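From: Thabiso Shezi
To: Fimosstead knitters list
Date: 14 July 2021
Subject: Re: [fimosstead-knit] Washing hats before they go to the shelter

Zhenhua Tan wrote:
> I have a bag of finished hats from the April drive and I'm not sure
> whether to wash them before I drop them off. Last year somebody said
> no, and now the sheet says yes. Also, is superwash wool still okay or
> do they only want acrylic?

Hi Zhenhua,

Yes, please wash them. The sheet is right and the old advice is out of date. The shelter on Zheng Street used to run everything through their own machines, but they stopped when the second dryer broke, and now the hats go straight into the winter packs.

Superwash is fine. What they can't take is plain wool that felts, because most people there use the coin laundry and everything goes in together on warm. If the label is lost and you don't know what the yarn is, knit a swatch and put it through with your towels.

I wash mine cold with unscented soap, squeeze them in a towel and leave them overnight. Don't wring the ribbing - it never pulls back in. 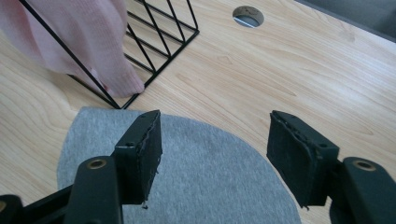

For sizes, we are short on adult large. Cast on 3 extra repeats if you are using the Drarnard pattern, which runs small. Sakda Suksawat has a corrected copy and will mail it to anyone who asks. The count so far is 70 hats against a goal of 600, so there is plenty of room for plain ones in any color.

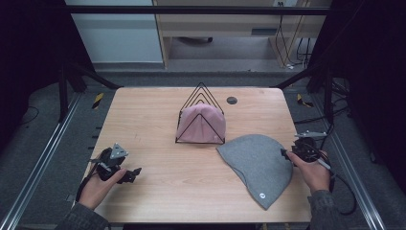
Pink beanie in the rack, gray one flat on the table.

Two other things while I'm writing. The Flusano yarn in the donation closet is dyed unevenly between lots, so take all your skeins from one box. And please pin a paper tag inside each hat with the fiber and the size. Safety pins only, no staples. Yaqin Lü found two staples in the last batch, both in baby hats.

Drop-off is still at the side door, code 1218. If it sticks, pull the door toward you first.

Thabiso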